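Last revised 18/07/2021. Applies to adult romance and erotica titles submitted to Veso, including the Braradby and Clilter lines.

**What length do you accept?**

Single stories start at 2,185 words. Serials may run to 11 parts, and each part is listed under its own title and number.

**How long can a free excerpt be?**

Up to 600 words, taken from any chapter. Mark the start and end in the manuscript file. Excerpts appear on the open pages of the site, so explicit passages are removed before posting.

**Do all characters have to be adults?**

Yes. Ages must be clear from the text itself. A note in the front matter does not meet the rule.

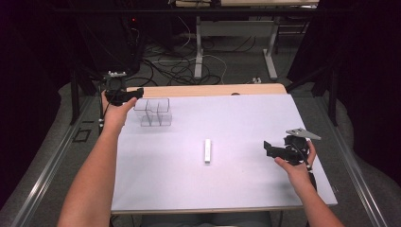 **Which file formats can I send?**

DOCX or RTF. Use one paragraph style for body text and one for chapter titles. Scene breaks are set as three centered asterisks – blank lines are dropped in conversion.

**Can I publish under a pen name?**

Yes. The pen name goes on the cover and the title page. Your legal name is used for the contract and payment only.

**When are royalties paid?**

Once a month, when the balance reaches $80. Smaller balances carry over. Sales made through Atallah are reported one month behind, so May sales show up on the June statement.

**Can I change the blurb after release?**

Send the new text from the account page. Blurbs are plain text, with no links.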